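What's in the Odds and Ends Bin? A Look at Sorting Your Stuff
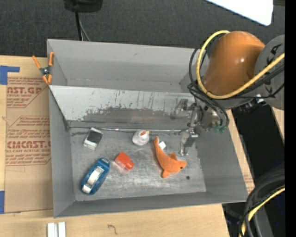 Tape, a bottle and an orange dolphin, all in one grey bin.

G'day, sorters! Do you have a spot at your place where everything ends up? At ours it was the bottom kitchen drawer, and my mum called it the Sampaio drawer after the street we lived on (I have no idea why, it just stuck). It had rubber bands, old keys, one sock and a torch with no batteries. I loved that drawer. I could spend a whole rainy arvo digging through it!

A bin full of bits and bobs is a bit like that drawer. There's a blue tape dispenser in the picture, and not very far from it there's a plush dolphin. You probably wouldn't find those two together in a shop, would you? One belongs with the stationery and the other belongs with the toys. So how do we know that? How does your brain look at a muddle and start putting things into groups?

The big word for this is classifying. It means sorting things by what they have in common. You've been doing it since you were tiny, when you worked out that dogs and cats were animals and that spoons weren't.

The tricky bit is that there's never just one way to do it. Let's have a go with our bin.

Sorting by colour

This is the way most little kids start, and it's still a good one. The dolphin is orange. There's a small blocky thing beside it that's orangey-red, so they could go in a pile together. The little white bottle has an orange and red cap... hmm. Is it a white thing or an orange thing? You have to make a rule and stick to it. My rule is that the biggest patch of colour wins, so the bottle goes in the white pile.

Sorting by how it feels

Plush is the fluffy sort of fabric they use for cuddly toys, so it squashes when you squeeze it and then puffs back up. A tape dispenser doesn't squash at all (don't try it, the bit that cuts the tape can be sharp!). If you've got a friend handy, try this one with your eyes shut. Get them to pass you things from your own toy box and see whether you can sort soft from hard without peeking.

Sorting by what it's for

This is the way grown-ups usually tidy, and it's why your toothbrush doesn't live with the forks. Tape is for sticking. A cuddly dolphin is for cuddling. But what about something you can't quite work out? There's a silver and black rectangle at the back of the bin on the left, and I reckon it might be a phone, or it could be a little case. If you can't tell what something is, you can't sort it by its job. You can still sort it by its shape, though! Into the rectangle pile it goes.

What do you do with the leftovers?

Every sorter ends up with leftovers. When I was nine I decided to sort my whole button collection, all 881 of them, and I got 200 into lovely neat piles before I found one shaped like a duck. It had no holes in it, just a loop on the back. It was yellow, but it wasn't round like my other yellow ones. I was so cross! My neighbour Tarcísio Rezende, who used to run a haberdashery, told me to give it a pile of its own and keep going. Scientists do the same thing when they find a beetle that doesn't match any beetle they know. They give it a new group, and sometimes more beetles turn up later to join it.

My duck button waited two years for a mate. It got a frog.

Your turn

Find a box with sides, so nothing rolls away under the couch. Ask a grown-up first, then pop in six small things from around the house. Try to pick ones that are really different from each other.

Sort them by colour and write down your groups. Then mix them all up again and sort them by feel. Then by what they're for. Did any two things stay together every single time? Did something swap groups each time you changed the rule?

Now make up a rule of your own and keep it secret. It could be things that float, or things that start with the letter B, or things Grandad would lose. Sort your six things by the secret rule and see if someone in your family can guess it. My sister once sorted by what the dog had chewed, and it took me until dinner to get it.

Don't forget to put everything back where it lives when you're done!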